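When does a heap of sand stop being a heap? The philosopher I went to see has been asking that for 23 years, mostly of first-year students at Kalley College, and she still leans forward in her chair when she says it.

"People think vagueness is a small puzzle, a sort of party trick," she told me, pouring the tea. "And then you ask them when a child becomes an adult, or when a hill becomes a mountain, and they go quiet for a bit. I love that bit!"

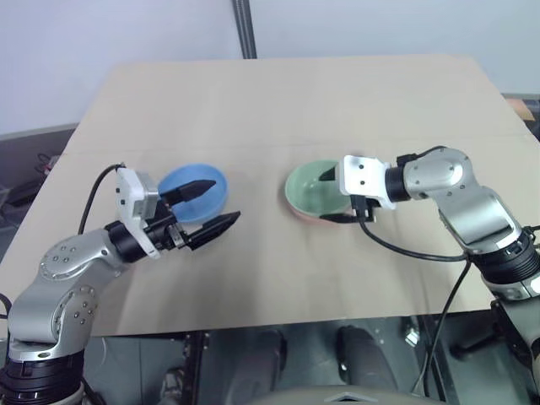 She came to the subject sideways. Her first job was at the land records office in Cevside, where she spent 4 years settling where one marsh ended and the next began. "I had a map, a pencil and a very patient supervisor," she said. "The line had to go somewhere – the law wanted a line. But I never believed the marsh had one in it."

That is more or less the argument of her new book, out in January from Villalobos Press. The fuzziness, she thinks, sits in our words, and the world goes along quite happily without edges. Not all her colleagues agree, and she gives the ones who don't 60 pages of their own, which seemed generous to me.

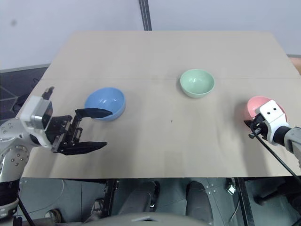
Three bowls on a tabletop: blue, green and pink.

I asked whether she had ever changed her mind. "Oh, twice, at least," she said, laughing. "I gave a talk in Kevlow once, and a student in the back row asked me where vagueness itself begins. I said I'd answer after the break, and then I drank my coffee very slowly."

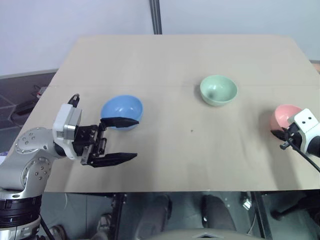
She hasn't answered it yet, though chapter 5 makes a brave try. Next fall she will teach the heap again, to a new room of students, with the same bag of sand she bought for her very first class.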